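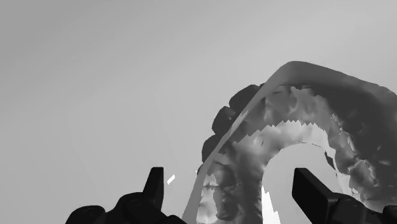 Meenakshi Rao 来信说，父亲走后留下一柜子衣服、两抽屉信件和一台老座钟，她连着几个周末打开柜门又关上，问有没有先后顺序可以照着做。下面是我们整理的做法，也收进了几位读者的补充。内容只讲家务上的处理，遗产和税务的事请另找专业人士。

一、先别动的东西

证件、存折、房产文件、保险单、合同、未拆的信，先集中放进一个带盖的盒子，盖上写明日期和经手人。手机和电脑不要急着恢复出厂设置，很多账户的验证码还要靠那张电话卡接收，号码至少等银行和水电过户办完再注销。

冰箱和药箱可以当天处理。开封的食物扔掉，药品连同说明书装袋，送到药店或社区的回收点，不要倒进下水道。处方药的名称抄一份留着，有时报销还用得上。

房子如果暂时没人住，关总水阀，拔掉除冰箱以外的插头。冰箱清空后也断电，门用毛巾夹住留一条缝，不然一个月后里面全是霉味。信箱隔几天去看一次，或请邻居代收。

二、衣物

每件都掏口袋，包括大衣的内袋和裤子的表袋。帽子翻开内衬，鞋垫也掀起来看。老人习惯把钱、钥匙和收据塞在这些地方。

分成留、送、扔三堆就够了，再细容易做不下去。拿不准的放进一个箱子，封好，写上一个月份，比如“三月再看”，到时候再开。

打算留下的，先洗后收。汗渍和皮脂当时看不出来，放上一个夏天就发黄，还招虫。毛料和羊绒用中性洗剂，冷水手洗，平铺晾干，完全干透以后再装。长期存放用棉布袋或旧枕套，不要用干洗店的塑料罩，里面闷，容易返潮。樟脑丸和别的防虫剂只放一种，混用可能在布料上留下油斑。

如果想保留气味，那一件就不要洗，单独装进干净的密封袋，挤掉空气，避光放。过一阵打开检查一次有没有霉点。

想把衬衫改成拼布或靠垫的，先拆扣子，把领口、袖口和前襟剪下来，再把后背那一大片裁方。后背磨损最少，布也最整。旧衬衫往往薄，背面熨一层薄衬再拼，不容易拉变形。扣子用线串起来，和一小块原布放在一起，以后好认。

三、信件和照片

照片先从自粘相册里取出来。那种相册的胶时间久了会发黄，把照片咬住。取的时候用一段未上蜡的牙线，从角上伸进去，贴着底板慢慢来回拉。拉不动就停，连底页一起剪下来保存，强撕会把表面那一层撕掉。

照片背面只用软铅笔写字，写在边缘，下面垫硬板，手要轻。圆珠笔会压出印子，墨水会透过去。纸面太滑写不上的，把内容写在纸条上，和照片一起装进无酸纸袋。

趁亲戚来家里的时候，把认不出人的照片摊在桌上请他们看，当场记名字。过后再一个个打电话问，效率差得多。

信件去掉回形针、橡皮筋和订书钉，展平，按年份放。生锈的订书钉不要直接拽，从背面用薄刀片把两只脚撬直，再从正面取出。信封和信不要分开，邮戳往往是唯一的日期。

扫描的话，普通照片用600以上的分辨率，文件名写年份、人名、地点。我们有位读者扫了1000张才想起来改文件名，最后花的时间比扫描还长。扫好存2份，放在两处不同的地方。

四、追思会当天的家务

家里办小型追思会，地方不大，重点是让人能走动。茶几和矮凳先搬进卧室，椅子靠墙放，中间空出来。门口准备一个放伞的桶和一块旧毛巾。卫生间多放一卷纸，毛巾换成干净的，垃圾桶套上新袋子。

茶水提前烧好灌进保温壶，免得主人一直在厨房。点心选不用切、不掉渣的。上午9点开始的话，前一天晚上就把杯子洗好倒扣在干净的布上。

签到本旁边放两支笔，一支写不出来时不至于到处找。想请来客写几句回忆，就另备卡片和一个盒子，比写在签到本上方便，客人也可以坐下慢慢写。

鲜花送来后先剪掉一小截斜口，去掉水面以下的叶子，再插瓶。花瓶别放在暖气和水果旁边。百合的花粉在刚开时就用纸巾捏掉，沾到衣服上不要用水擦，用胶带一点点粘走，剩下的放在太阳底下晒。家里有猫的，百合不要进门。

想留几朵花的，第二天就动手，等蔫了再做颜色不好看。花瓣薄的夹在吸水纸里用重书压，头几天每天换纸。玫瑰之类厚的，倒挂在阴凉通风的地方，花头之间不要碰到。

桌布上的蜡油，等它硬了先用塑料卡片刮，剩下的上下各垫一张吸水纸，用低温熨斗烫，纸吸了油就换一处。有颜色的蜡会留一点印，用酒精棉先在布边试过再擦。

五、别人送来的餐具

邻里送饭，盘子和保鲜盒很快堆满台面。收到时就在底部贴一小条美纹纸胶带，写上谁家的。洗的时候胶带多半会掉，所以洗完马上补贴。还的时候不必装东西回礼，一张卡片足够。

吃不完的炖菜当天分成小份冷冻，盒盖上写菜名和日期。米饭趁还有点热气时装平，凉透再进冷冻室。土豆块冻过口感会变粉，可以先挑出来吃掉。

六、钟表、金属小件和家具

座钟搬动前先取下钟摆，用软布包好单独拿，钟身保持直立。停了很久的钟不要急着上弦，里面的油可能已经干了，先请修钟的师傅看。

银器用软布蘸少许中性皂液擦，擦完冲净，马上擦干。刻了字的地方少用抛光膏，越擦越浅。奖章和徽章不要抛光，只掸灰。

木抽屉有老味道的，抽出来在通风处放几天，里面用微湿的布擦一遍，晾干，放一碟小苏打关上。抽屉拉着发涩，在滑轨上抹一点白蜡烛。

读者补充

Gunora：写谢卡别想一次写完。我列了一张62个人的名单，晚饭后写几张，写完一个划掉一个。信封先全部写好，后面就轻松了。

Hadum：工具箱里的零碎螺丝不用分，整罐送给会用的人。带刃的工具先抹一层薄油，用报纸卷好再给出去，报纸外面写上“有刃”。

Tlapale：手写菜谱不要过塑，塑封以后就取不出来了。我把原件收进纸袋，复印件贴在厨房柜门里面，沾了油就再印一张。

还有一位没有署名的读者问，钥匙配不上任何一把锁怎么办。我们的建议是全部串在一个环上，挂个写着“未知”的牌子，等房子彻底交出去以后再处理，地下室和信箱的锁常常最后才想起来。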